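Nadell Robotics Club forum > Student projects > Table-wiping arm, stuck on the crumbs

wetwood67
16 July 2025
Hi all, I'm with the Latdale club and our summer project is getting the arm to clear crumbs off a table with a cloth. Picking up the cloth is fine now – it gets it nearly every try. But then it wipes wherever it feels like and leaves half the mess behind! We've got 15 practice runs recorded and I don't know if we need more or if we're doing them wrong.

nicholas_b
15 is nothing. We had to go to 2000 for our sorting project before it stopped doing silly stuff (took us until November, and we were all sick of it by then). Record more and see.

gearpotato
Disagree with that, sorry. If the crumbs are hard to see in the wrist view then 2000 runs won't help you one bit. Can you post what the arm is looking at before it goes for the cloth?

wetwood67
Sure, this one's from run 5. 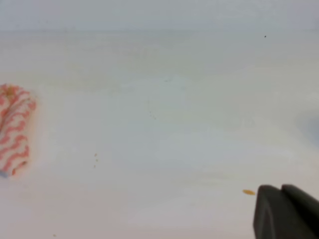
Wrist view, run 5. Cloth at far left, crumbs on the white top.

gearpotato
Yeah, so that's what I figured. The yellow-orange one next to the gripper is easy, but the three tan ones over toward the cloth are tiny, and I can hardly find the gray specks farther up. I'd try a darker table top, or bigger crumbs to start with. Cereal works great!

nicholas_b
Bigger crumbs feels like cheating to me. Real tables have tiny ones, and the judges will bring their own mess. I'd keep the white top and sharpen up the picture first, it's pretty soft.

wetwood67
OK, I like both of those. I'll check the focus tonight and bring a box of cereal to the next meeting. Does anybody have a dark table top we could borrow?

gearpotato
We have one at Wetwood, it's scratched but flat. Message me and I'll save it for you.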